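Letting Out the Seams on a 1970s Wool Coat

The coat is a camel wool, single breasted, knee length, with a label that reads Fledanley. I bought it in March for 30 dollars. It fit everywhere except across the upper back, where it pulled when I reached forward. These are my notes on the alteration, mainly so I can find them again.

Checking the allowance

Before cutting any thread I opened the lining at the hem, left side, for the length of one hand. Older coats often have generous seam allowances and this one did. The center back seam had an inch on each side. The side seams had less, and one of them had already been let out by someone, with a visible row of old needle holes.

Old needle holes matter. On a fulled wool they will usually close with steam. On a hard-finished worsted they stay. I tested one spot near the hem with a damp press cloth and the holes closed after the second pass.

Opening the back

I took the lining out along the center back pleat and the neck facing. The canvas was pad stitched by machine, with a fusible patch at the collar that I left alone. The stay tape at the back neck had to come off and go back on, and it took longer than the seam did.

I marked the new line in chalk, starting from nothing at the collar, reaching 3/8 inch at the shoulder blade and holding that to the waist. Below the waist I tapered back to the original line over eight inches. The thread is Berex polyester, color 167, a close match in daylight and slightly yellow under a lamp.
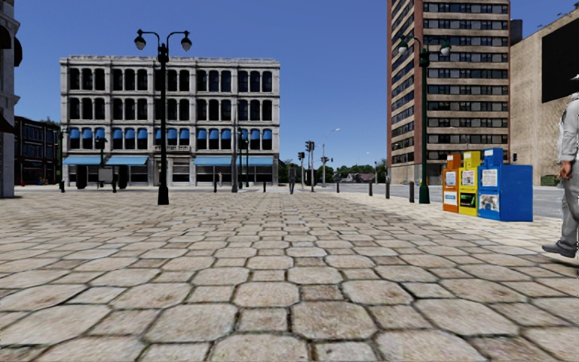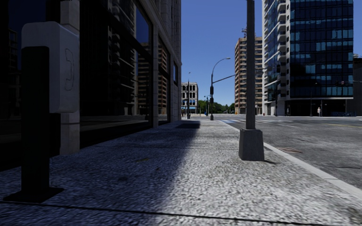
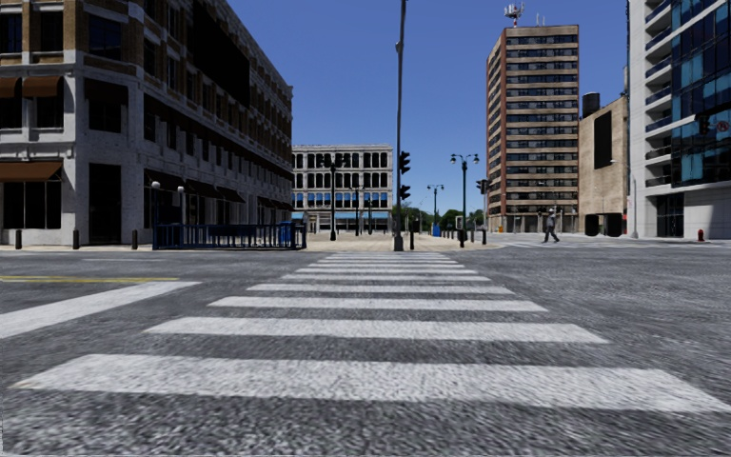
Three city views, all under a clear sky.

Pressing

Press the old crease out first, before sewing the new seam. I used a clapper and left the cloth on the board until it was fully cool. The fold line was still faintly there after two rounds. It sits inside the new allowance at the top and shows only in the taper, where the nap mostly hides it.

Lining

The lining is a rayon twill in poor condition under both arms. Letting out the shell means the lining needs the same width or it takes all the strain. The center pleat had enough to give, so I resewed it shallower – half an inch instead of one. I patched the underarms with Vlachou rayon left over from a skirt. The color is wrong. A full replacement lining would be better and I may do it next winter.

Result

The coat now closes over a sweater and the back no longer pulls at arm's length. The sleeves are still a little narrow at the elbow. There is no allowance there to work with, so they stay as they are.

One open question is the date. The union-style tag inside the pocket has a stock number, 2,679, and a second name, Flikstead, that I have not been able to connect to a maker or a store. The zigzag finish on the facing and the nylon label suggest the early seventies – the buttons look older, but buttons get replaced.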